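The plasterer can't start until Wednesday

So the kitchen is now officially a hole. I know I said in February that we'd be cooking in there by spring, and some of you very kindly didn't laugh, but we have at least got the old ceiling down and the back wall open, and I'm calling that progress!

The ceiling was lath and plaster, which I'd never dealt with before. If you haven't either, let me tell you it comes down in sheets the size of a door and then breaks into dust that finds its way inside closed cupboards. I found some in the teapot. I'd taped plastic over the hall doorway with one of those zips you stick on, and that did help, but I kept unzipping it to go and get things (tea, mostly) so I've only myself to blame for the state of the stairs.

Devendra Shukla is doing the structural bit, and he had me move the props twice. The first time I'd set them too close to the wall and he couldn't get the steel past them. The second time was his own change of mind, he admits that. The beam itself went in on a damp morning with four people and a lot of shouting, and it sits on two new padstones. Building control came and looked at the bearings before we boxed anything in, and I can recommend booking that visit early, as I rang on the Monday thinking they'd pop round the next day and they very much didn't.

Then there's the floor. We were going to keep the quarry tiles. I spent two evenings scrubbing a patch by the back door and they came up a lovely dark red, but once the old units were out we could see the tiles stopped dead at the plinths, with bare earth and a bit of rough concrete behind. The shortfall was 139 tiles. I tried three reclamation yards and the closest match was a shade too orange and a few millimetres too thick, so you'd have had a lip all the way along. In the end we lifted the lot, and I've stacked the good ones by the shed for a path.

With the tiles up it made sense to dig down and insulate, so that's 100 mm of rigid board going in, over a membrane, with the screed on top. I'd priced it for the smaller board and then got talked up. The extra was 85 pounds on the whole floor, and I've spent more than that on takeaways this month.
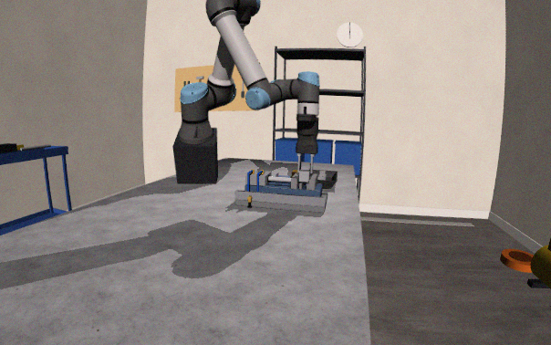
Babita Kushwaha thinks I'm mad to screed before the plastering is done, and she told me so at some length in the comments on my last post. Her builder did it in that order and the lads dropped so much wet plaster on the new floor that it took her a weekend with a scraper to get it flat again. Do the walls first, she says, and let them make all the mess they like on bare ground.

I've gone back and forth on this. Devendra says screed first, so the plasterer has something level to stand his trestles on, and also the underfloor pipes are safer buried than lying about waiting for a boot. I can see that. But Babita has lived through it and Devendra goes home at four. What I've settled on is screed first, then hardboard over everything with the joints taped, and I'll be standing in the doorway looking stern.

The drying is the part I hadn't planned for. I assumed a floor you could walk on was a floor you could tile, and no, it needs weeks at this depth before anything goes on top. So the units will have to sit in the front room in their boxes for a while yet, and we'll carry on eating off the ironing board. Umesh Goel up the road has offered us his camping stove, which I turned down and then went back for.

Things I'd do differently, if you're about to start one of these: order the skip a size bigger than you think, take photos of every pipe and cable before the boards go over them with a tape measure held up in shot, and decide where your sockets go before the electrician is standing there with his drill asking. I put one behind where the fridge will be. It's a double, too.

Next job is chasing the window people, who have gone rather quiet. The opening is boarded up and the board rattles all night when the wind gets round the side of the house. I've wedged it with a folded cereal box for now and ordered some proper foam strip, which should come on Friday.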